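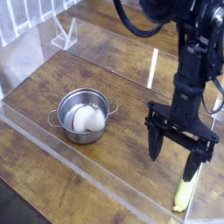 Figure 7.1. A tabletop work cell with clear acrylic panels. The gripper is lowered near an object at the right; a steel pot with two white objects stands at the left.

Chapter 7
Guarding and Good Practice for Small Work Cells

9 min read

Many readers will meet their first robot arm on a table, well away from any factory floor. Small arms are light and often slow, and it is easy to conclude that the rules written for large machines do not apply to them. This chapter takes the opposite position. A small arm can still pinch a finger or throw an object, and the person beside it is usually closer than any worker on a production line would be permitted to stand.

The chapter deals first with guards. A clear panel, such as the acrylic in Figure 7.1, lets the operator watch the work while marking a boundary between the hand and the machine. A panel is a guard only to the extent that it has been chosen, fixed and inspected as one. Its height, its openings and the strength of its fastenings must all be judged against the reach of the arm and the energy of its fastest permitted motion. Transparency brings its own problems. Reflections can hide a fingertip, and a scratched or hazy sheet should be replaced before it affects the operator's view.

The second part concerns the tool. Narrow or pointed fingers concentrate force on a small area, so a grip setting that is acceptable with broad pads may not be acceptable after a tool change. The risk assessment must be reviewed whenever the fingers are changed, even when the program remains the same. Cables need similar attention. They should have enough slack for the full range of motion - but no loop should be able to catch on a panel edge or on the work.

The third part turns to records. The teaching laboratory at Dalcombe, whose procedures are used throughout this book, keeps a log for each of its 2 cells, named Minja and Unura. Every unplanned stop is entered, however minor. During one teaching year the log reached 527 entries, and each cell is withdrawn for a full inspection after 3000 cycles. The Prudard checklist, reproduced at the end of the chapter, was drawn up from these entries.

Before reading further, students should find the written operating rules for their own laboratory and note who has authority to restart a cell after a stop. Section 7.1 begins with the definition of the guarded space.

14 shares | 2 comments

Comments

benchtop_ed: Is the Prudard checklist meant to be filled in per shift or per session? Our lab does it per session.

k.marlow: The paragraph on changing fingers should be printed on the wall of every lab. We only ever reviewed ours when the arm itself was replaced.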